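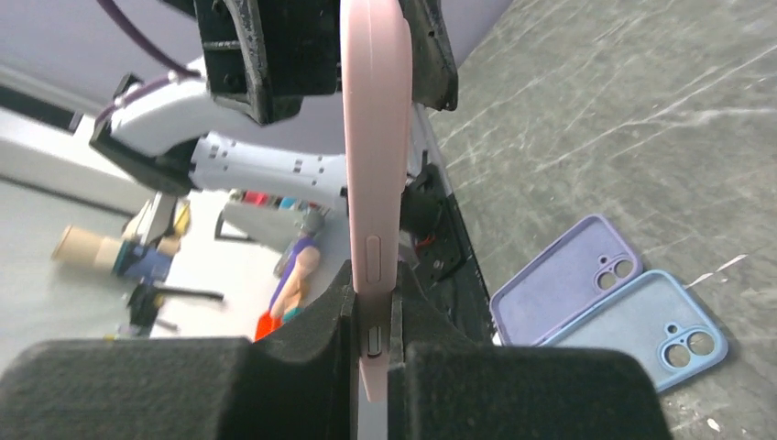

Last changed: January, 4:10 pm

Hi Hülya, as promised, the update on the phone case work, and it's mostly good news!

The pink one is the case I'd keep if you only let us keep one. The finish is smooth and matte, and the two button covers stand up enough that you can find them with a thumb. I'm still not sold on the spacing between them - Chih-ming is, so we're leaving it alone for now.

We've spent 400 of the sample money so far, nearly all of it on getting the colors right. We have 3 of them, pink, lavender and light blue, and the last two were redone after your notes in the fall. Fit checks are at 29 out of the 41 we planned, so we're a bit behind (my fault, I was out sick).

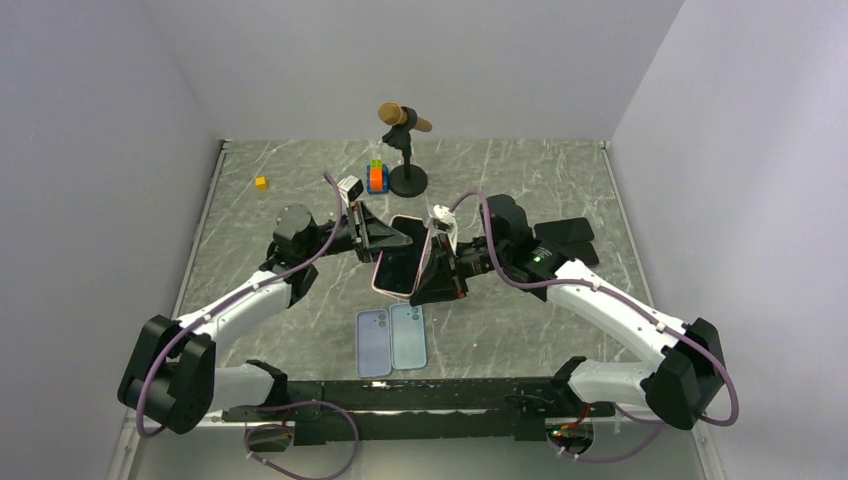
Marcelino Palacios wrote back that he'd drop lavender altogether, that it looks too close to the blue under store lights, and could the money go to a darker shade instead. I'd like to finish the fit checks before we answer him. Can you live with that until the end of the month?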